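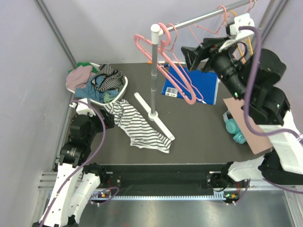 White tub, striped shirt, pink hangers on the rail.

Laundry and hangers: a small gallery from Drurkside

My name is Devendra Maurya and I keep this page for people who, like me, find it interesting how others manage their clothes at home. I started it in February with pictures of my own cupboard, and then neighbours and readers began to write to me about theirs. Now I have more letters than pictures, so please forgive me if the text is longer than you expect from a gallery.

The subject this time is the short way between the basket and the hanger. It is a distance of perhaps one step, and still in most homes the clothes stay on the wrong side of it for days. In my family we were 5 people in a small flat, and the basket was never empty in all my childhood. My mother called it "the sixth child". I think of this often when I fold.

About the basket. I like a shallow one, and the white oval tub at the top of the page is the kind I mean. In a deep basket the small things go down to the bottom and you meet them again after a month. In a shallow one everything makes a hill, and you can see the colours from outside: the pale pink, a little bright green behind it, the teal-blue in front, the black and white stripes. If I am looking for the green thing, I know where to put my hand. The disadvantage is that a hill falls down easily when you carry it on the stairs.

Oyewole, my neighbour from the floor above, has another opinion. He uses a tall bag with a string, and he says a basket is only for people who have a place to put it. He has 11 shirts and he irons all of them in one evening with the radio on. I have asked him for a picture of the bag many times — he always promises it.

The hangers are the part where readers write the most. Some want all of them in wood, some take what the shop gives them. I am for plastic in one strong colour. Three pink hangers on a metal bar are easy to find in the morning, and if one of them is missing you notice it at once. There is also a thin one in yellow-orange further along the bar, and I would keep that for trousers or for a scarf. Ramia wrote to me that she gives each person in her house a colour, and that her children now put away their own things without being told. I tried this with my nephews and it worked for one weekend.

A rack with a flat foot is good for a small room. The T-shaped kind goes under the edge of the bed, and the pole does not take much place. Please look at how the weight hangs before you buy. When the bar goes out only to one side of the pole, the heavy coats should stay near the pole and the light blouses can go to the end. I learned this with a winter coat and a lamp, and I no longer have the lamp.
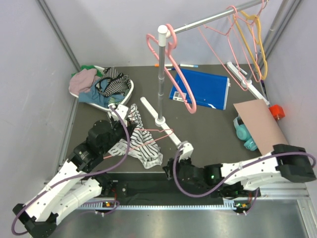

Stripes need more patience than any other pattern. When I hang a plain shirt and it sits a little wrong, I do not see it, but a striped one tells me immediately, and I go back and pull the shoulder. My way is to lay the shirt on the table first, as wide as it wants, and to make it smooth with the flat hand from the middle to the sides. The white one with black stripes is at the stage I like least, narrow at the upper end and wide and wrinkled lower down, with a thin pink hanger lying across the cloth. I always put the hanger down on the shirt in this manner too, before I have decided which side is the front. Then I turn it, push it in from the bottom of the shirt and bring the hook out through the neck. Many people stretch the neck from above, and after a summer of this the collar looks tired.

Some small things that readers have asked:

How many hangers does a person need? I own 8 for shirts and I wash when the last one is free. Idia, who sews for the theatre and has a room full of costumes, owns 200 and says she is always looking for one.

Should the basket stand beside the rack or behind it? I put mine to the left of the rack, because I take with the left hand and hang with the right. If you are left-handed, try the other side for one week and write to me.

Is it necessary to fold the clothes before they go in the basket? For me, no. Heaped is fine for one evening. After two evenings the blouses start to look like paper from a parcel.

Next time I hope to show drawers, and also the inside of a very narrow wardrobe which a reader has measured for me with a school ruler. If you have a picture of your own basket, or your rack, or a good answer for single socks, you can send it to the usual address. Please write also the name you want under it — I put only the first name if you prefer.

Devendra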